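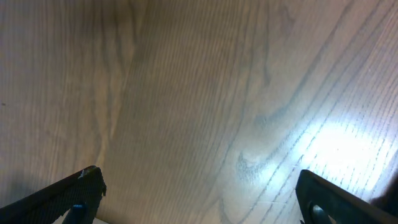

March, bench notes, 14:20

Oil finish trial, Bralmont shop. Second coat on panels 1 to 5 wiped back after 16 minutes, as per Idun's sheet. Panel 3 still tacky at the end grain — left it flat on the rack and opened the top vent.

Sanded to 240 this time. Tormod wants 320 before the wax, but at 320 the first coat sat on top and went patchy on the Nyberg offcuts. Holding at 240 until Manouchehr has looked at both.

Tin weight 309 g before, 104 g after. Too much used. Suspect the new cloths, which soak up more than the old ones. Weigh a cloth next time.

To do: relabel the Urkley tins, ask Casimiro for the finer pads, check panel 3 before locking up.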